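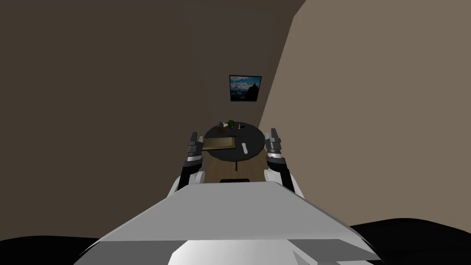

Jairo Guzmán reckons he learnt more about bread in one winter at Bruverau than in 16 years of buying it, and he still comes in on baking mornings to tell us which loaf he liked best. We love that! Bruverau is a small baking school with a shop at the front, and most of what we know has been passed across the counter in one direction or the other.

We started out as a night class with 9 students and one very moody oven. These days 300 people a year come through our courses, from teenagers who want to make a decent pizza base to grandparents who've baked all their lives and fancy having a go at rye (we've picked up plenty of tips from them, too). The oven has been replaced. The moods have moved on to the dough mixer.

Our beginners' course, Awan, runs over six evenings. Shaping is the part people worry about most, and it's the part we enjoy teaching most, so we give it two full evenings and a mountain of dough to practise on. A floor or a wall running on a steep diagonal, as in the picture, is a fair guide to the angle we like for the blade when you score a long loaf: well off straight, and done in one quick stroke. You'll make a few ugly ones first. They taste great with butter. 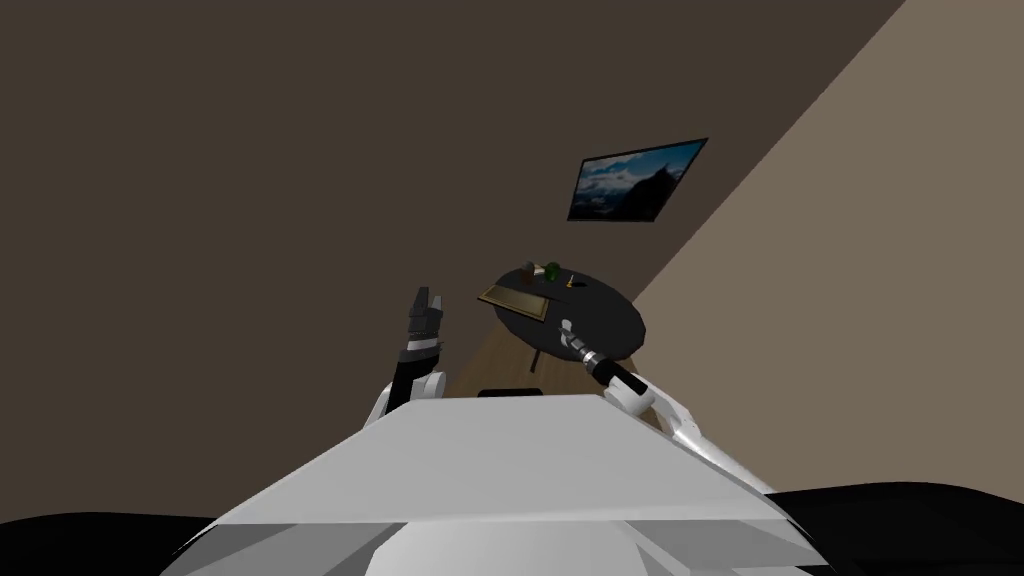 Svetozár Doležal teaches the rye and sourdough classes and looks after our starter, Ritero, which gets fed at 6 am and again before we lock up. Ask him about flour and you'll be there a while! Pale grey-white, like the broad panel in the picture, is the colour he wants to see on a proofing cloth once the rye flour has been rubbed well in, and he'll happily send you back to rub in some more.

Classes are capped at 30 for demonstrations and far fewer for hands-on sessions. Aprons are supplied, and everyone takes home a jar of Ritero with feeding notes taped to the lid.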